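From the Plurnirau Flat newsletter, January 2026

THE FLAT, AND WHAT WE ARE NOT DOING TO IT

Members will remember that in October we asked for ideas about the open ground at the end of Ignacio Road. We got 38 replies, which is 31 more than came in for the question about dues. Thank you to everyone who wrote, including the household that wrote four times in different handwriting.

The suggestions covered a good deal of territory. There was a dog park, a driving range, a second driving range facing the other way, a solar array, and a place to put the boats (we are a long day's drive from anything you would put a boat in). One reply just said "shade," underlined so hard it had gone through the paper. Seven of you asked for benches. A bench out there would certainly be easy to find.

The most popular answer by a wide margin, though, was to leave it alone. We have read it back to ourselves several times and cannot find a way to spend money on it.

So the Flat stays as it is. For those who moved in after the Poltside end was built and have only seen it through a windshield, it is dirt. It is tan when the sun is high, and closer to orange when the mood takes it. The trees are on the far side, where they have always been, and they look close enough to walk to before lunch. Please eat lunch first. We have had this conversation with more than one set of houseguests.

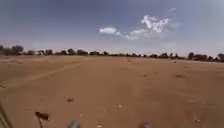
People do use it, more than you might think. The kite group goes out when there is wind, and stands there discussing wind when there isn't. Somebody's nephew has learned to parallel park between two coolers. The stargazers have been meeting on the Plamora side and would like it known that a porch light left on by one house can be seen by all of them, and that they know which house.

A few matters of housekeeping, then.

The Flat has no marked parking, and this year's budget does not include any. If you drive out, leave your car near the road end and walk. After rain, don't drive out at all. The tow from Plamora costs $234 whether you are fifty feet in or half a mile, and the driver has stopped pretending to be surprised.

Take your trash home with you. There is no can, and we looked into getting one, but a can needs emptying and that brought us back to the subject of dues.

Drones are fine in daylight at a polite distance from other people's kites. Golf balls are not fine. We are still finding the ones from the summer that certain members spent proving the need for a driving range.

The yearly walk across to the trees goes ahead as usual, leaving from the Ignacio Road gate at 7 in the morning. Bring two bottles of water and a hat, and wear shoes you have met before. Last year 50 people set out and a very respectable number of them reached the other side - the rest had a nice sit down and were collected on the way back.

Sign-up sheet is on the board by the mailboxes. The pen is on a string now.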